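The success flag is the worst signal in the insertion stack

Most insertion controllers I review end the same way. There is an approach phase, a contact phase, some form of search, and then a condition that returns true. The first three parts get the design effort, the ablations and the plots. The condition usually gets one line: if the tool pose is within tolerance of the target pose and the axial force is above a threshold, report success and move to the next state.

My argument is that this line deserves more engineering than the search does, and that a team with limited time should take that time out of the policy and put it into the check.

Consider what the condition measures. The pose comes from joint encoders and a kinematic model, so it describes the wrist. The part is held by friction between two fingers, and the transform from finger to part was fixed when the grasp was planned. If the part rotates a little in the grasp at first contact, every later pose is computed from a transform that is no longer true. The force threshold does not repair this. A part seated against its stop pushes back, and so does a part jammed at the edge of the slot. Both produce a rise in axial force and a drop in velocity. A scalar threshold cannot separate the two.

Cường Đào made this point to me in a code review and I resisted it for longer than I should have. At that time the Drultero controller, which I maintained, ran a spiral search with compliance in the plane and a constant push along the insertion axis. It reported success at a rate we were pleased with. He took the logs from 1000 attempts and compared the flag with a manual inspection of the part after release. The flag was wrong often enough that two of our published comparisons between search patterns had to be withdrawn. The patterns differed by less than the error in the instrument used to rank them.
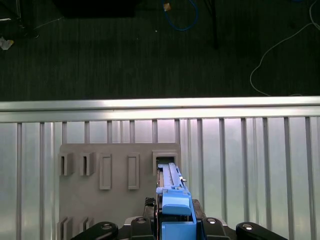 Nothing in the search code was broken. We had spent a winter tuning spiral pitch and push force against a label that was partly noise, and the tuner did what tuners do: it found settings that raised the label. Higher push force gives more jams that look like seats. From February on, our best configuration was the one most likely to deceive the condition.

The usual reply is that vision will fix it. A wrist camera has a view of the part and the receiving feature, so a classifier can look at the final state and decide. I have used this and will use it again, but it comes with limits. The viewpoint is fixed relative to the gripper, and in many insertions the surfaces that matter are hidden at the moment they meet. A classifier trained on final states from one controller also learns that controller's habits. When Tove Mogensen changed the approach angle in the Evton planner, with the same parts and the same lighting, our classifier's false positives doubled. The weights had not been touched. The distribution of near misses had moved, and the training set contained very few of the new kind.

What I now ask for is an active check. After the controller believes the part is seated, it performs a short scripted probe: a small lateral displacement in each in-plane direction under low stiffness, then a light pull along the axis, with force and displacement recorded together. A seated part gives a stiff response laterally and a characteristic resistance on the pull. A part resting on an edge usually moves in at least one direction. A part that has rotated in the fingers shows an asymmetry between opposite directions. None of this needs learning. It needs a force estimate with known bias, a controller that can hold a commanded stiffness, and a willingness to spend cycle time on something other than the task.

The objection is cycle time, and it is a fair one. Our probe takes 2 seconds. On a production line that can be unacceptable, and I would not insist on running it there for every part. In development I would insist. The probe can be run on every attempt while the policy is being tuned, then sampled once the flag has been calibrated against it. If one attempt in 20 is probed in deployment, the team still has a running estimate of how wrong its cheap signal is, and most teams have no such estimate at all.

A second objection is that the probe may disturb the result. It may, in two ways. It can complete an insertion that was not complete, or it can damage one that was. The first should be logged as a failure of the search with a recovery by the probe, in a separate field. I have seen it merged into the success count more than once, including in my own code. The second is a matter of limits, and the force ceiling for the probe should be set from the part, lower than the ceiling for the search.

There is also a tooling question that I think matters more than the choice of probe. In most repositories the success condition lives inside the state machine, next to the code it is supposed to judge. The person who changes the search can change the condition in the same commit, often for good local reasons, and afterward the old and new numbers can't be compared. In Fudside we moved the check into its own package with its own version number and its own tests. Each logged attempt stores the version of the check that labeled it, along with the raw force and pose streams, so that old attempts can be labeled again by a newer check where the data allow it. Where they do not allow it, the attempt is marked unknown and stays out of the totals.

The unknown label caused more argument than anything else in the package. The planner team wanted a binary. A planner has to choose a next action, and unknown is awkward to branch on. I think that awkwardness belongs in the planner. If the state is ambiguous, the sensible actions are to probe again, to regrasp, or to stop, and a binary flag hides all of them behind a guess made in a lower layer with less context.

We kept 2000 attempts with raw streams as a regression set for the check itself. Any change to the check runs against it before merging, and the diff lists each attempt whose label changed. Reading that list is dull work. It has caught a sign error in the lateral axis, a filter with too much delay, and a unit conversion left over from the Wijesinghe driver - the last one had been present for the entire life of the project.

I still read the insertion papers for the search methods, and some of them are very good. I read the section on how success was determined first, and if it is one sentence long I don't spend much time on the table of results.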